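How to Make a Paste Bait for Carp and Tench

Paste is cheap, quick to mix and stays on the hook well if you get the texture right. This recipe makes enough for a day session on a stillwater. We use it at Menbridge from June until the first cold nights, mostly in the margins at close range.

What you need

Two cups of fine fishmeal groundbait
One cup of plain bread crumbs
Two eggs
A tablespoon of vegetable oil
A small amount of liquid flavor, if you like it
Water from the lake

Mixing the paste

Sift the groundbait into a bowl and throw out any hard lumps. Add the crumbs and stir them through dry.

Beat the eggs, oil and flavor in a second bowl. Pour the liquid in a little at a time and work it with your fingers. When it starts to hold together, stop adding egg and switch to small splashes of water. It will feel too wet at first – leave it covered for 20 minutes and it will firm up.

Knead it again after the rest. You want it soft enough to press flat with one finger. If it cracks at the edges, wet your hands and knead some more. If it sticks to everything, add a pinch of dry crumbs.

Putting it on the hook

A size 8 or 10 wide gape hook is about right. Pinch off a piece the size of a large grape, push the hook into the middle and mold the paste around the shank. Leave the point just under the surface.

Lower it in by hand or with a gentle underarm swing. An overhead cast will throw it off. For longer range, wrap the paste around a boilie on a hair rig, such as the 18 mm Mastar, and squeeze it tight before you cast.

Drop a test piece in the edge where you can see it. It should keep its shape for around 18 minutes and then begin to break down. In warm water it goes faster, so rebait more often.

Storing what is left

Wrap the spare paste in plastic wrap and put it in a sealed tub. It keeps for three days in the fridge or a couple of months in the freezer. Thaw it overnight and knead it again before use, with a few drops of water if it has dried out. 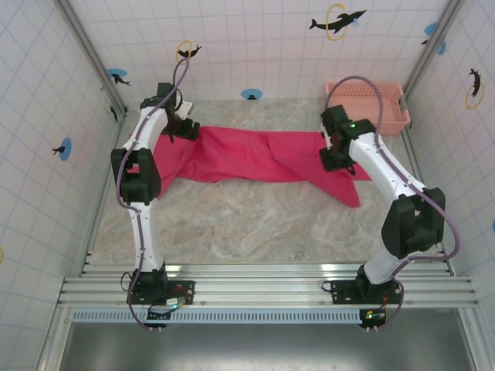 Frozen paste tends to come out a little softer than fresh, so keep a handful of dry crumbs in the bag to stiffen it on the bank.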